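口袋翻出来之后
一件旧棉布衣服,能在桌上待多久?

我对口袋的热情来得很晚。以前收衣服,抓起来对折,再对折,塞进柜子,关门,完事。直到去年十一月换季,我把柜子里的东西全搬到桌上,从一条裤子的后袋里摸出一张干洗店的单子,店早就搬走了,单子上的字倒还清清楚楚。从那以后,我折任何一件衣服之前都要先把手伸进口袋里去,伸到底,再往两个角上捅一捅。

就这么一个动作,彻底改变了我看衣服的眼光!

口袋是一件衣服里最诚实的地方。正面的布料要见人,裁缝自然上心,领口、门襟、下摆,线迹都走得漂漂亮亮。口袋里面呢?有的用同一块料子,有的换成薄薄的白布,有的干脆拿裁剩的边角拼一拼。我在Skundulero的旧衣市场淘过一个冬天,那里的摊主挑货,先翻口袋布,再看缝边,最后才把衣服抖开看样子。我跟着学,学会了就停不下来,走到哪儿都想把人家的口袋翻出来看看(当然忍住了)。

棉布衣服尤其好看。棉布有记性,怎么揉它,它就怎么皱,一道一道都留在上面,要用手掌慢慢推开。鲜亮的蓝绿色棉布我最喜欢,那种颜色摊在白桌子上,褶子高处亮,低处沉,袋口稍微拉开一点,里头露出一条白色的里布,简直像打开一只信封。

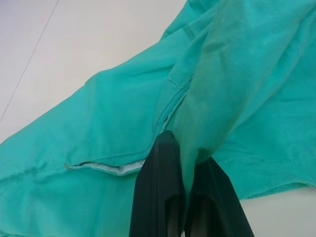 可是也有读者不以为然,来信写得很干脆:口袋就该留着不动,里面有什么是什么,哪天穿上一摸,摸到零钱,摸到电影票,多高兴啊,都提前掏干净了,还有什么意思?信的末尾还加了一句,说自己有件外套,口袋里的栗子壳放了两个冬天,至今舍不得扔。

我读完笑了好一阵,然后认真想了想。栗子壳我可以理解,纸巾绝对不行。任何一个洗过纸巾的人都会站在我这边。深色衣服沾满白絮,拍也拍不掉,粘也粘不净,整个下午就交代在阳台上了。所以我的折中办法是:掏出来,看一眼,想留的再放回去。留栗子壳是你的自由,但你得知道它在那儿。

掏完口袋,接下来才是折。折衣服的书我买过好几本,其中一本叫《Flendura折叠法》,厚得像字典,里面光是上衣的折法就列了17种,还配着箭头和虚线。我照着练了两个晚上,练到第五种的时候把书合上了。书写得真好,图也画得细,但我发现自己反反复复用的只有一种:平铺,抚平,袖子往里收,下摆往上翻,再翻一次。裤子更简单,两条裤腿叠齐,裤裆那个尖角往里一塞,整条裤子就成了长方形。学会塞那个尖角的那天,我给三个朋友发了消息,没有一个人回。

抚平这一步值得多说几句。我的习惯是从缝线开始。缝线是布料里最硬的一条骨头,两层三层布压在一起,又走了明线,它站在哪儿,周围的布就跟着往哪儿去。先把侧缝拉直,再把口袋周围的那一圈按平,剩下的大片布料几乎会自己躺好。反过来,要是先去推中间的大褶子,推了左边右边鼓,推了右边左边又鼓起来,人会越推越急。袋口也别忘了,里布要是翻在外头,折进去就是一个硬疙瘩,下次拿出来,正好在大腿上压出一道印。

下摆我一般留到最后。洗过很多次的棉布,下摆常常会起波浪,那是缝线和布料缩得不一样多。拿两只手捏住,一小段一小段地轻轻抻,抻一遍就服帖多了,不必急着动熨斗。我那只Tosh的旧熨斗现在一个月也出不了两回门,它大概很寂寞,我倒是轻松。

折好的衣服进柜子,这是大多数人的终点。不过我想替那些暂时不进柜子的衣服说几句话。

每个家里都有几件这样的东西:穿着有点松,扔了又可惜,布料明明还结实得很。我的做法是让它们去当包袱。一件软塌塌的棉布衣服,开口朝上,四周往中间拢一拢,就是一个现成的布窝。桌面上那些没着落的零碎,统统先请进去:一团橙色的绳子,一个细铁丝衣架,待会儿连布带东西一起提走。绳子在硬盒子里总要打结(好吧,在布里它也打结,但至少不会哗啦啦地响),衣架横在上面正好压住,钩子露在外头,一把就能拎到。 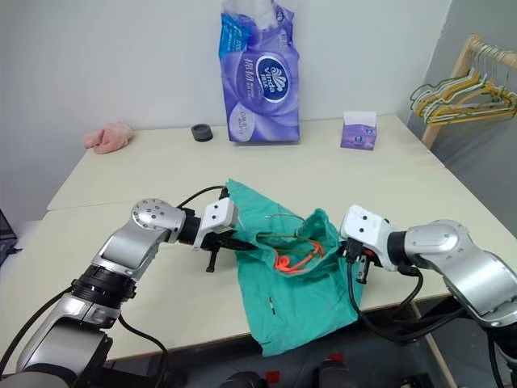 用布装东西还有一个好处,它逼着你再看一遍。盒子一盖上盖子,里面的东西就算归了档,半年都不会有人打开。布包袱可不一样,它敞着口,鼓鼓囊囊地待在那里,你从旁边走过三四次,总有一次会忍不住坐下来,把绳子理清楚,把衣架挂回杆子上。我家的绳子就是这么理完的。有一根解开以后长得吓人,从桌子这头一直拉到了门口。

说到衣架,细铁丝的那种我以前攒得太多了。去年清点过一次,193个!全家人的衣服加起来也用不了这么多。它们互相勾着,拎起一个带起一串,像从井里打水。后来我跟Flirik的回收点商量好,捆成小捆送过去,人家照单全收,柜子里一下子空出一大截。留下来的那些,只挂衬衫和容易滑的料子。棉布裤子、棉布罩衫这类随和的衣服,一律折起来,它们不介意。

也有人问我,费这么大劲,究竟省下了什么。钱是省了一点的。我在Skundulero看中过一个六层的收纳柜,标价700,手都放到拉手上了,回家先把旧衣服重新折了一遍,抽屉里多出来的地方比那个柜子还宽敞。柜子自然没有买。那笔钱后来变成了几块好布和一把锋利的裁缝剪刀,剪刀沉甸甸的,合上的时候咔的一声,听着特别过瘾。

至于时间,我承认没有省下来,可能还多花了不少。一条裤子从摊开到折好,熟手一转眼就完了,我偏要磨蹭。我要看看袋口的线松了没有,看看里布有没有磨薄,看看哪道缝是后来补过的,补的人用了什么颜色的线。有一回我在一件旧罩衫的口袋底下发现了一排极细的手缝针脚,外面完全看不见,密密地走了一整圈。到底是谁缝的,已经没法知道了。那件衣服我来回看了好久,晚饭都热了两遍。

如果你也想试试,就从今天晾干的那堆里挑一件有口袋的,放到桌上,别开电视。棉布的最好,颜色鲜亮的更好,褶子看得清楚。先把手伸进去,一直伸到底,摸一摸那两个角。我昨天晚上刚摸到一颗扣子,四眼的,深蓝色,我家没有一件衣服用这种扣子。今天吃过早饭,我打算把柜子从头再翻一遍。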